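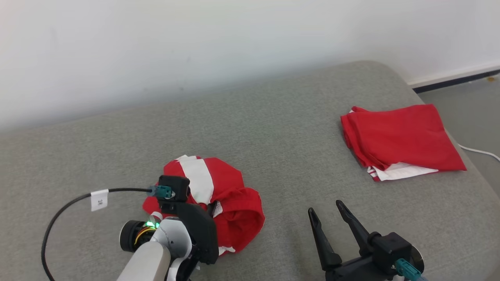 Two red pieces on the gray upholstery, one folded, one still to do.

Folding on upholstery is different from folding on a table, and most of the folding instructions I have read assume a table. I do the laundry in the room with the gray seat, at the height of my knees, so over the winter I worked out a method that suits the surface. These are my notes as they stood in March.

The fabric first. A fine woven cover has more grip than a painted or varnished top. Cotton jersey laid on it stays where it is put. This helps when you set down the first half of a garment and go looking for the other sleeve, and it hurts when you try to slide a finished fold to one side, because the bottom layer lags behind the top one and the whole thing shears. The fix is to lift and place. I slip a flat hand underneath, palm up, and carry the stack to its position. Dragging it even a few inches undoes the last fold.

Padding is the second variable. On a hard top you can run the side of your hand along a crease and it will hold. On foam the crease sinks and springs back. I tried a cutting board underneath, then a large hardcover book, and went back to working without either. What does work is pressing straight down with a flat palm for a count of 5 and leaving it alone. A heavy sweatshirt needs two presses. A T-shirt needs one.

Third, the edge. My seat has a rounded front and a rounded end, so the flat area is smaller than it looks. A stack that slightly overhangs the curve is fine if it is only a few layers deep. Once it gets taller the overhanging part starts to droop and the layers fan out. I keep finished stacks toward the back and use the middle for the piece in progress.

Now the sequence for a bunched garment, meaning one that came out of the basket as a lump:

Find a hem. Any hem will do, but the bottom one is longest and easiest to identify. On clothes with a rolled or ribbed edge you can feel it without looking.

Hold the hem at two points and shake once, downward.

Lay it flat, front side down. If it has a stripe, use the stripe as the center reference or as a parallel. A broad vertical stripe on a red ground is the best ruler you can have on a garment. If the stripe bends, the fabric is twisted somewhere beneath it.

Fold the sides in to meet the width you want. I use the width of my forearm from the wrist to just short of the elbow.

Fold up from the bottom in thirds, then press.

Striped fabric needs a bit more care when it goes at the bottom of a stack. Horizontal stripes show any misalignment at the corner, where the bands from one layer should sit over the bands from the next. I allow myself half a band of error. Adi Chong, who shared a laundry room with me for 2 years, allowed none, and her shelves looked like paint swatches. She also took most of an evening to put away a single load.

I sort by color before folding, reds first. Reds go first for a practical reason: mine are the newest, they are washed separately, and they come out of the dryer ahead of everything else. The order after that is whites, then grays, then the towels, which get folded standing up over the back of a chair and never touch the seat.

On timing. I logged one month of laundry in a spreadsheet, start and stop for each load, and ended up with 134 garments excluding socks. The average load took 6 minutes on the dining table and slightly longer on the seat. The difference came almost entirely from the lifting step. I still use the seat, as the dining table generally has the sewing machine on it.

Dumisani Mtshali wrote after the last post to ask whether a folding board would solve the shearing problem. Partly. The board gives a consistent width, but it flexes over padding and the hinge pinches thin jersey. I would recommend it on a table. On cushions I would save the money.

One maintenance item. A woven cover collects lint from anything fleecy, and the lint then transfers to dark cotton. I go over it with a damp rubber glove before each session, stroking in one direction, and let it dry fully before the clean clothes go down. Next month I want to test fitted sheets on the same surface, starting with the twin size.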